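Handout 9: Notes on the Skjelbred visit

Course: Automation in Practice, Darham
Posted Dec 20, 2023

These notes cover the visit to the Skjelbred open day in Stunondale and the material you need for the written report. If you missed the trip, read them together with Handout 8 and borrow the sketches from someone in your group. The visit counts as one lab session.

1. How the day ran

We had 2 hours on the floor, split into a short talk and a long walk-through. The talk was on how the lab picks its tasks. The main point was that they start with work people do with their hands every day and then ask which parts of it give a robot trouble. Sorting and setting out tableware is one of these. Parts of it look easy on paper, and it has kept one of their groups busy since May.

The walk-through went station by station. Groups of 10 moved through together, so not everybody saw the same thing at each stop. Your report should cover only what your own group saw. If you use something from another group, say so.

2. The tableware task

The job is to take loose utensils off a table and put each one in the right compartment of a tray. Our hosts break it into four steps: find the piece, choose where to hold it, lift it clear, and place it. Most of the talk at this stop was about the second step, and most of your questions were too.

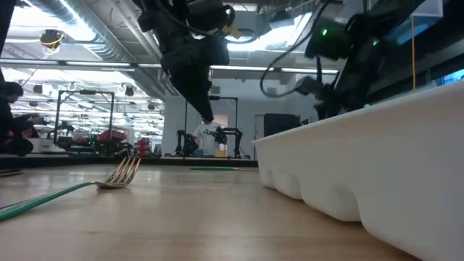

Choosing where to hold a piece is called grasp selection, and it is the part of this task that will be on the final. A gripper with two fingers needs a pair of surfaces it can close on, and the line between the fingers should pass close to the center of mass. If it doesn't, the piece tips as it leaves the table. Flatware is awkward because it is thin and lies low, so the fingertips have to come down almost to the tabletop. Take the fork with the green handle. The handle is slim and glossy, the metal head is a different shape altogether, and the head rests on its rounded base with the tines pointing up. A grasp that suits the handle will not suit the head. The bright highlights along the tines matter as well, as shiny metal is hard on depth cameras and can leave holes in the point cloud right where you want a clean edge.

For the report, work through the fork as a worked case. Mark two possible grasps on a side-view sketch, estimate the center of mass, and state which grasp you would try first and why. Then do the same for a spoon.

3. Two arms in one workspace

With one arm, the planner only has to keep clear of the table and the tray. With a second arm, each one is a moving obstacle for the other. The simple fix is to split the table down the middle and give each arm its own half. This is safe but slow, and it fails when a piece lies on one side and its slot is on the other. The other choice is a shared zone with a lock - one arm enters, the other waits. Cables need room too. A loop of slack that is fine in one pose can catch in another, and most planners do not model it.

4. Numbers and reading

The Jerkurness data sheet lists 712 recorded trials. Use that as your total in question 3 of the report, and show your steps when you work out the failure rate. Read the section on contact and friction in the course pack, starting on page 22.

Reports are limited to four pages, sketches included. Hand in one per pair.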